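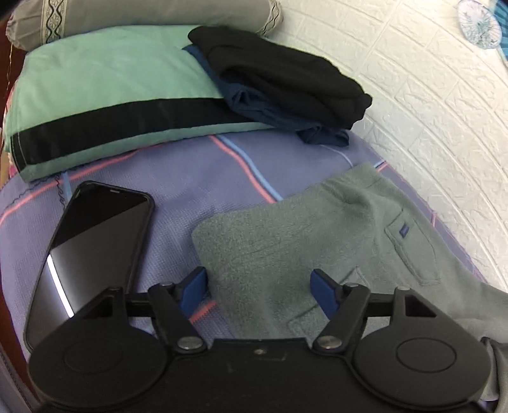 Bedroom Walk-Through, Room 3
Stiltero House, ref. 1641
Checked by: Negin Babaei
Date: 19/03/2019

1. Phone on bed
FAIL. Face up on the sheet, screen dark, pointing at the pillows like it plans to stay the night. Phones get charged on the desk, never on bedding and never under a pillow. We have been over this – see the March notice, which is still on the fridge under a pizza menu.

2. Clothing on bed
COMMENT. Gray-green fleece garment laid out flat. Pants or jacket, I did not unfold it to find out. Fine where it is, as long as it never ends up over the phone or on the heater. Hook behind the door is rated for fleece of all kinds.

3. Bed linen
PASS. Blue-purple sheet with stripes. Stripes are not a safety matter, though Tuấn Chu asked me to note his feelings about them. Noted.

4. Heater clearance
PASS. Three feet on all sides, measured with the tape. First time this year.

5. Smoke alarm
PASS on the second press. Battery changed anyway.

6. Outlets and cords
FAIL. One power strip plugged into another power strip. Remove one. I don't mind which.

7. Window
PASS. Opens, closes, complains while doing both. Oil for the hinge is on order.

Actions
Items 1 and 6 by the next walk-through. Tuấn has the key to 3 if I'm out.

Occupant's comments:
"It was only there for a minute."

Reply: It usually is. – N.B.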